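Salleck Toy Table Notes
Version 2, maintained by Miroslava Bednárik

Short written records of toys being laid out, picked up and put somewhere else on a felt-covered table. It is about as thrilling as it sounds, and there are almost 4000 of them.

What is on the table

Plush animals, twisty puzzles and the odd thing still in its plastic. Plush gets recorded by color first and species second, after a long September argument over what counts as a bear. The brown one in this layout goes down as "brown plush, animal", and the yellow one beside the blue-and-white snake puzzle as "yellow plush, animal".
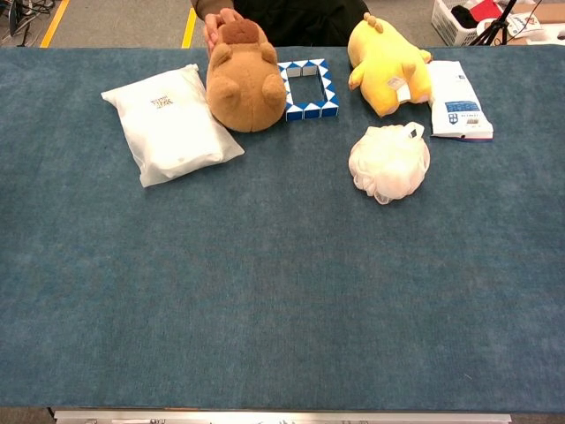

Fields

layout: which toys are out
held: the toy under the hand, if any
puzzle_shape: square, ball, dog, other ("other" is doing most of the work)
notes: free text, spelling not guaranteed

Known problems

Layouts 1 to 6 use the old color names – "mustard" is yellow, "biscuit" is brown. Bags are logged as "package" whatever is in them. Please don't write in to guess.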